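June 18, 2020

Rain on and off since breakfast, then one of those evenings where the light simply will not go away and you find yourself still in the garden at ten with a trowel in your hand and no idea what you came out for. I have been meaning to write all week. So, a cup of tea, the good pen, and no getting up until I've done a proper entry.
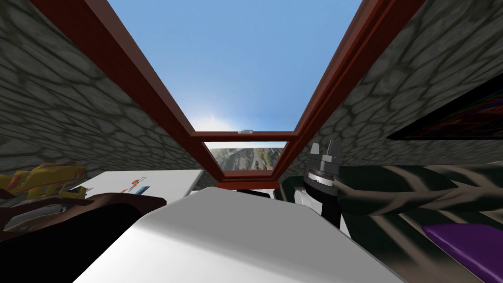
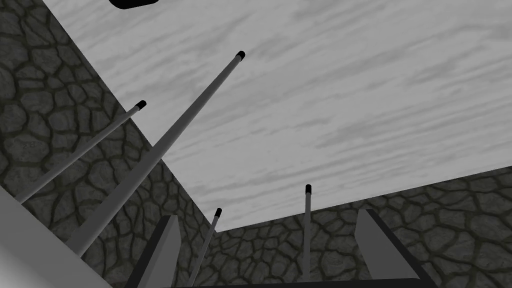

Grey overhead, stone either side
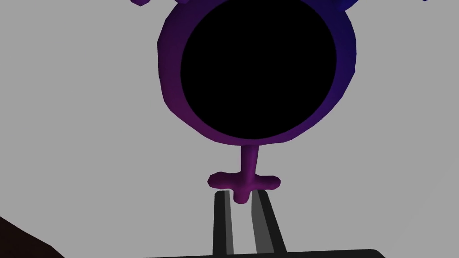
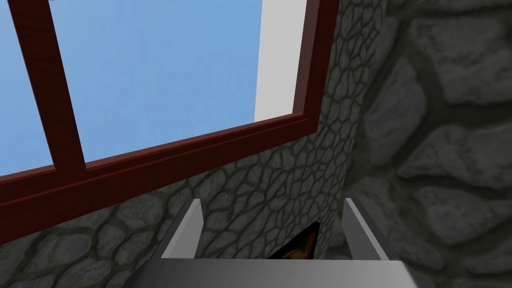

Images: Boonsong Phetsri

Well, the sundial. I ought to start with the sundial, as it has eaten the whole week and most of my patience. It came from the house sale at Clolleck back in February, wrapped in a bath towel, and it has sat in the porch ever since with wellingtons leaning on it. On Monday I finally carried it down to the end of the lawn (I had to stop twice, it weighs as much as a sleeping child) and set it on the old plinth where the birdbath used to be. I was so pleased with myself! Then I looked at my watch and found the thing was well over an hour out.

An hour of that is British Summer Time, of course, and I had remembered that bit. The rest was a puzzle, so I rang my brother in Trornden, who was no use at all but kept me talking for ages about his runner beans, and it was lovely to hear him. After that I got down the fat green book about clocks and calendars that Dad left me, and I am afraid that was the end of the ironing.

I had no idea how much bother people have been to, over the years, simply agreeing what day it is. Pope Gregory's lot put the calendar straight in 1582 and took ten days clean out of October, so that people in Rome went to bed on the fourth and got up on the fifteenth. Imagine having a birthday in there! Or rent due. And we in Britain dug our heels in and carried on with the old one for the best part of two centuries. Dad had pencilled "typical" in the margin next to that, in his tiny writing, and I laughed out loud and then had to sit with the book shut for a little while.

Anyway, the plinth wasn't level, and north was not where I thought it was. I did it again yesterday with the spirit level and a bit of slate, and this time it was 2 minutes off at noon (once I'd done all the sums in the back of the book), and I felt like an astronomer. There has been no sun today to check it by.

Other things. Antoniadis has started delivering again, so there was a seeded loaf on the step this morning and a bag of those almond biscuits I didn't order but will certainly be paying for. I finished the sky on the 1000 piece jigsaw, the harbour at Nornavano, though I have my doubts about one corner, which went in a bit too willingly. Planted out 36 leeks. My knees know all about every one of them.

Longest day on Saturday. I should like to be up for the sunrise, and I have said so every June since we moved here - perhaps if I put the alarm clock across the room, on the chest of drawers, and lay my cardigan out the night before.

Must remember: slug pellets, a stamp for Jean's card, ring the optician.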